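T-shirt folding

T-shirt folding is the everyday craft of turning a short-sleeved knit shirt into a flat, compact shape that can be stacked, filed or packed. It takes a few seconds, needs no equipment, and has produced a remarkable number of rival methods, each with its own loyal following!

Methods

The square fold, or store fold, is the one most people learn first. The shirt lies face down, the sides and sleeves are brought in toward the middle, and the hem is carried up to the collar. It shows off the front of the shirt beautifully and makes handsome stacks.

The file fold begins the same way, but the long strip is folded again in thirds so that it stands upright in a drawer. Kumudini Munshi's household handbook The Patient Drawer gives it 11 pages, with a wonderful section on shirts too thin to stand by themselves.

The pinch fold is the showpiece. The folder pinches the shirt at the shoulder and halfway down, crosses one hand over to the hem, then uncrosses and shakes. Done well, it looks like a magic trick, and children love it.

The roll is popular with hikers and anyone living out of one bag. In the Prellmont style, the hem is first turned inside out to make a cuff, which is later pulled over the finished roll to hold it shut.

Surface and fabric
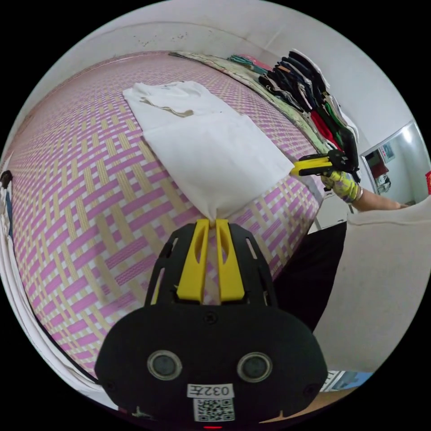

Cotton jersey stretches, so the hem is the part that most rewards attention. A gentle pull at both corners squares it up before the next fold, while a hard tug leaves little fans of creases that have to be smoothed out by hand. Floors, beds and tabletops all have their defenders. A bed is kind to the back, though a soft mattress lets the folds wander, and a firm mat gives crisper edges.

Contests

The town of Irkham holds a folding night every November. Ok-hee Hwang set its best-known mark there, finishing 288 shirts in one evening with the pinch fold, and the whole pile was still neat enough to go straight onto a shelf.

See also: Ironing; Laundry; Sock pairing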